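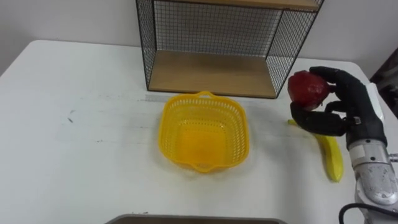
The practice of sending a gift basket has changed a good deal since this blog was started, and readers have asked for a statement of how I now approach it. The following notes concern baskets of preserves, tea and baked goods sent to a household, chiefly for anniversaries and recoveries from illness. Chocolate is treated separately, as it does not travel well after April.

In the past year I ordered from two houses. Sudwood, of Utville, offers a fixed assortment in three sizes. Skulby permits the sender to choose each item from a list of 30. Both deliver within the week, and both enclose a card. The Sudwood card is printed and limited to 200 characters; the Skulby card is written by hand, and the sender should therefore check the spelling of every name before the order is submitted.

My preference remains with the fixed assortment for persons I know slightly. A basket chosen item by item carries an expectation of familiarity - the recipient will reasonably wonder why there are figs. 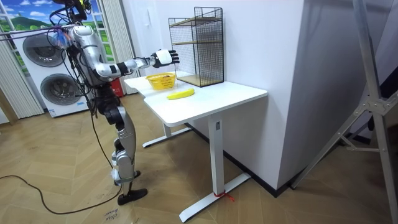

On the matter of the card

A card should state the occasion, the wish and the name of the sender, in that order. My former colleague Hubert Marti received a very handsome basket on his retirement with the single word "Congratulations" and no signature. He thanked four families before the correct one was identified. Where a gift comes from a group, all names should appear, even if the handwriting must be small.

Delivery on a Tuesday has served me best. Parcels sent toward the weekend are more often left with a neighbor, and soft biscuits suffer from the delay. Rüegg, whose quince jelly appears in both ranges, seals its jars with wax, and these have always arrived intact.

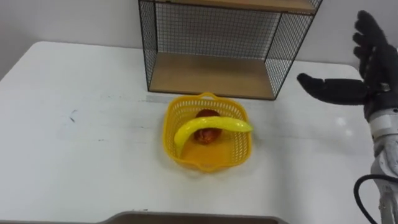
Should a basket be sent to someone who has already received flowers?

A basket is quite suitable in that case, provided it arrives a few days later. Flowers fade within the week, and jam or tea is welcome once they have been cleared away. The card need not refer to the earlier gift.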